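Collby Anti-Fatigue Kitchen Mat: What We Sell and What We Don't Believe About It

Print this page | E-mail to a friend
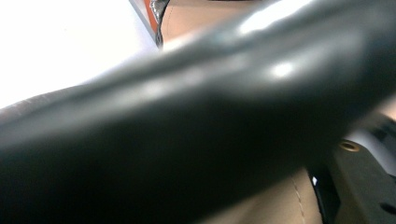

Verena Pichler, shop notes, updated 11/09/2021

The Collby is a standing mat for people who spend a long time at a counter, a workbench or a sink. We have stocked it for seven years. In that time the box has claimed that it "realigns posture," "boosts circulation" and, on one printing, "helps you burn more." We asked the distributor what the last one was based on and got a color brochure in reply.

So this is our own page. It says what the mat does in our shop and in the homes of customers who bother to write back. If you want the other version, it's on the box.

What it does

It is softer than tile. If you stand on tile for an afternoon and your heels hurt, they will probably hurt less on this. That's most of the case for buying one. I stood on a Collby behind the register for a whole January and then went back to the bare floor for a week, and I noticed the difference by lunch on the first day. I wouldn't call that a study. I also wanted to like it, having paid for a pallet of them.

It does nothing I can detect for posture. People who slouch on the floor slouch on the mat.

Size and fit

The standard Collby is 26 inches deep. That sounds generous until you put it in a galley kitchen, where it can sit right under the swing of the oven door. Measure with the oven open and the dishwasher open, since a lot of returns come down to somebody measuring with everything shut. There is a narrower one called the Collby Slim. It is the same mat with less of it, for nearly the same money, and I have complained about that to no effect.

The edges are beveled. The box calls them "trip-proof." They are lower than the edges on the cheap mats, and you can still catch a slipper on one. If anyone in the house uses a walker or shuffles, I would talk you out of buying any mat at all.

Compared with the others

The Sturcombe is thicker and feels wonderful for the first minute in the store, and that minute is what sells it. Thick foam gives way under you, and after an hour at the stove I felt like I'd been standing on a mattress. Vesela Dimitrov on our repair bench disagrees and has used a Sturcombe for years. She is lighter than I am and moves around more, so maybe it depends on that. Try both, and try them for longer than a minute. We'll find you something to lean on.

The Radonjić is a plain slab with no printed pattern and no claims on the label except how to wash it. I have a soft spot for it. It smells strongly when it comes out of the wrapping and needs airing in a garage or on a porch before you bring it inside. The Collby smells too, whatever the box says, but it fades faster.

Cleaning

Wipe it with dish soap and warm water. Skip the "mat conditioner" the maker sells. We carried it for one season, and the mats that got it looked the same as the mats that didn't, only slicker, and a slick mat in front of a sink is a bad idea. Lift the mat now and then and dry the floor under it. Water gets trapped there, and on wood floors it leaves a cloudy patch that is no fun to get out.

Do not put it in the washing machine, even if you've read online that someone did.

How long it lasts

The maker says a lifetime and doesn't say whose. The warranty card says seven years, and if you read the back it covers splitting but not flattening. Flattening is how these mats wear out. Press your thumb into the spot where you stand most, then into a corner. If the two feel very different, the mat is done, and no amount of turning it around will help for long. Turning it end for end every so often from the start does seem to even things out.

We have sold 200 of these mats and taken back fewer than I expected, mostly for size. We accept returns on used mats as long as they're clean. Please bring the mat flat or loosely rolled. A folded one keeps the crease, and then we can't resell it.

One last complaint. The new packaging says "doctor approved." I wrote to ask which doctor. If I get a name, I'll add it here.

Related items

Collby Slim
Sturcombe Deep Cushion Mat
Radonjić Plain Floor Mat
Sumari Rug Gripper Tape
Sumari Boot Tray, Large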